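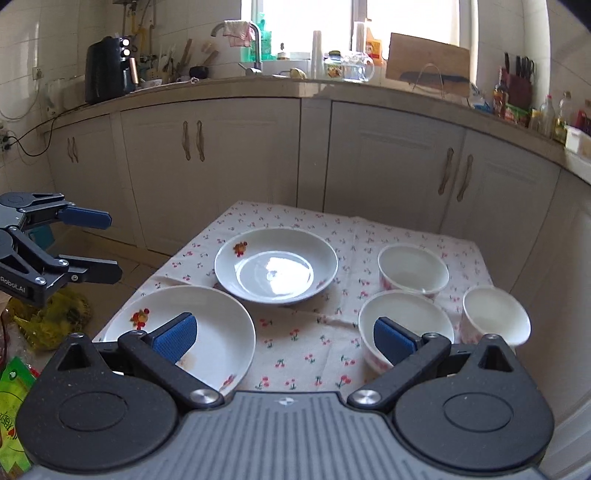

White plates and bowls on a cherry-print cloth

Clemine Plate Rack, wall-mounted, beech
Item 3167 (oiled) / Item 2926 (painted)
Made to order by Vurnau

I've been making the Clemine longer than anything else in the shop and it's still the one I get the most emails about, so this page has grown a bit. If you only want the sizes, scroll down, they're near the bottom. If you're wondering whether to have a plate rack at all, make a cup of tea and read on!

The idea is a very old one. You wash up, you put the plates straight into the rack on the wall, they drip into the sink, and then they stay there until you want them again. No tea towel, no cupboard, no stacking. My gran had one over a stone sink and I don't think she ever dried a plate in her life. I went the other way and lived for years with one of those wire things on the draining board, which took up all the space and went rusty at the feet, and when I moved here I had a proper go at building one for the wall. The first was dreadful (the dowels were too close together and you had to sort of post the plates in). The Clemine is what it turned into after a lot of fiddling.

What it's like

There's a solid beech frame with two rows of dowels, open at the bottom so the water can get out, and a plain shelf along the top for jugs, a radio, whatever you like. It's 50 cm wide and holds 18 plates. I've kept the front rail low so you can lift things out without doing that awkward tilt, and the dowels lean back very slightly, which stops anything rolling forward when somebody slams the back door.

All the joints are glued and pegged. There are no metal fixings anywhere near the wet bits, and that's the part I'm fussiest about, as a rusty screw will put a black ring into beech that you never get out again. The only metal is in the two brackets at the back, up out of the way under the shelf.

The dowels come from Hrnčiar, who turn them for me in batches and have put up with me changing my mind about the thickness more than once. They're fatter than you usually see. Thin ones look pretty in a photo but they flex, and once they flex they work loose in their holes, and then you've got a rack that rattles every time the washing machine spins.

Oiled or painted?

People ask me this more than anything else. I've got oiled at home, so I'm biased.

Oiled (item 3167) goes a lovely warm honey colour after a few months in a kitchen. It does want a wipe over with oil now and then, more in the first year than later on. You can do it in the time it takes to boil some potatoes. If you get a water mark, a light rub with fine sandpaper and a dab of oil and it's gone.

Painted (item 2926) has oiled dowels and a painted frame. I don't paint the dowels, and I'm sorry if that's what you were hoping for, but plates rub against them all day long and the paint would be off by Christmas. The frame comes in off-white, a soft green or a dark blue. If you want to match your own kitchen, order it primed and do it yourself, and leave the dowels alone!

What fits in it

Any ordinary dinner plate, side plates, saucers if you don't mind them looking a bit lost. Pasta plates with a wide flat rim sit nicely. Proper deep bowls don't, and I'd sooner say so now than have you find out with the thing already on the wall. They lean on each other and take up two or three slots each, and it all looks a bit drunk. For those, have a look at the Bamum further down.

Very heavy stoneware is fine as far as the rack goes, but do think about your wall. A full load of it weighs a good deal more than you'd expect.

Oversized plates and platters are the other thing to check. Measure straight across the widest part and compare it with the clearance in the size list. If yours is too big it can still live on the top shelf, leaning against the wall, and I think a big plate looks rather good up there, especially one with a bit of pattern on the rim. Old fruit-patterned ones are a favourite of mine, I can't walk past a charity shop.
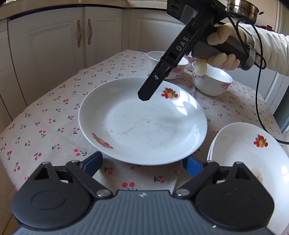
Putting it up

You'll need a drill, a spirit level and somebody to hold the other end. I send a paper template with the bracket holes marked on it. Tape the template to the wall, stand back, have a look at it from the doorway, and then have another look after you've cooked a meal. It's surprising how often people shift it by a hand's width once they've lived with it for an evening.

Brick or block walls: the screws and plugs in the box will do the job.

Plasterboard: you must get into the studs or put a batten across them. Please don't trust plasterboard plugs with this. I know what it says on the packet. A rack full of plates is heavy and it gets knocked and tugged at every day.

Tiles: go slowly, no hammer setting until you're through the glaze, and put a bit of masking tape down first so the bit doesn't skate about.

Height is up to you, but sit the bottom rail high enough that you can still get your biggest pan under the tap. Mine was too low the first time and I had to fill the stockpot with a jug for a month before I gave in and moved it. If you've got a tall swan-neck tap, check it can swing round without clouting the frame.

Does it have to go over the sink? No. Lots of people hang it over a worktop and only put dry plates in it. If you're going to put them in wet, there's a slim drip tray that slots underneath, sold separately. It lifts out for emptying.

Looking after it

Wipe the bottom rail when you wipe the sink, that's where the limescale gathers if you live in a hard water area like me. A weak vinegar solution shifts it, rinsed off straight after. No bleach and no scourers on the oiled wood.

Spills and tomatoey splashes come off best with a damp cloth while they're fresh. Turmeric is another matter. I've got a yellow patch on my own shelf from a curry and I've stopped trying.

If a dowel ever breaks, email me and I'll post you a new one with instructions. You don't need to take the rack down, they can be sprung in from the front with a bit of patience.

The Bamum

This is the bowl version, made in the same beech with the same brackets. It has wider gaps and a deeper base so bowls can sit at an angle and drain properly, and it has pegs along the bottom for mugs. Lots of people hang the pair side by side with the shelves lined up, and if you tell me you're doing that I'll cut both from the same boards so the grain matches. Oiled only at the moment. I'm hoping to have painted ones by April, paint shed permitting.

Sizes and what's in the box

Width: 50 cm
Capacity: 18 plates
Wood: beech, solid throughout
Finish: oiled (3167) or painted frame with oiled dowels (2926)
In the box: rack, two brackets, screws and wall plugs, paper template, small tin of oil
Not included: drip tray, plates (I do get asked)

The maximum plate clearance is on the drawing that comes up when you choose your finish. Please do check it against your own plates before ordering, with a tape measure and not by eye.

Ordering and delivery

Every rack is made after you order it, so there's a wait. The current one is shown by the basket button and I keep it up to date. I'll email when yours goes into the workshop and again when it's packed. If you're in the middle of a kitchen refit and need it to turn up after the tiler's been, put that in the notes and I'll hold on to it for you, no charge.

It comes in one piece, so somebody needs to be in to take the box. If it's arrived damaged, take a photo of the packaging before you recycle it and send it over, and I'll put it right. Standard finishes can be sent back unused. Primed ones can too, as long as you haven't got the paintbrush out yet.

Questions about awkward walls, strange taps or enormous plates are all welcome through the contact form. I answer in the evenings once the workshop's swept up.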